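Visit report: cross-border clearing open day at Lestura

Comwood sent two of us to the Lestura open day in March. The invitation covered a morning in the operations hall and an afternoon on how the clearing house is getting ready for new access rules. Svitlana Koval, who runs the settlement desk at Lestura, took our group through.

The building went up in 1833 as a grain exchange and still has the old trading floor, now split by glass walls. Margin calls are handled on the north side. On the day we were there 400 had gone out before lunch, which Koval called a normal load.

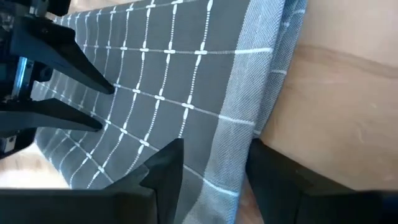 What happens to a trade if the foreign license lapses?
Open positions stay on the books until they expire, but no new ones can be added from that country.

That point took up most of the late morning. Gert Khumalo asked how long a client would have to move its positions. The rulebook gives 30 working days, and Lestura would like it to be longer. Bittencourt, the broker that shared our table, has already moved its euro swaps and said the legal work cost more than the systems work.
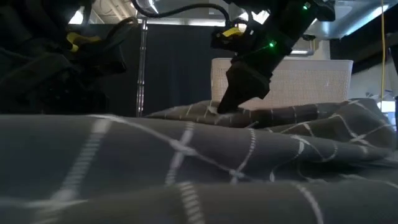 Comwood Market Access Team

After lunch we saw the default drill. Staff act out the failure of a large member and have to auction its book before the close. Lestura has 700 member accounts, and the drill picks one without warning. The bids come in by phone — there is a backup screen system, but the desk prefers voice for odd lots.

The default fund was harder to get clear answers on. We asked whether overseas members would pay in at the same rate and were told the paper is still with the lawyers. 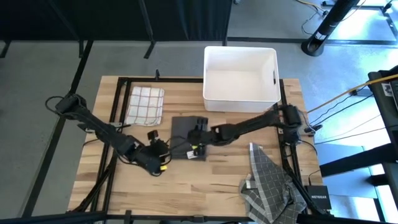
Last changed: Jun 21, 2024

Fees were covered in a short talk by the Eller office, which handles small members. The flat charge stays as it is for now. A lower rate for firms that clear only a few trades a month is being looked at, and Khumalo has asked for the draft.

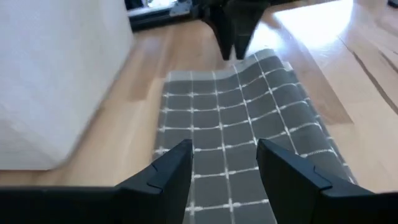
Points to follow up

Get the draft fee table from Eller.
Ask Koval for the written notice terms on moving positions.
Check with Bittencourt which law firm they used.
Book two places on the next default drill — observers have to sign up through the member portal.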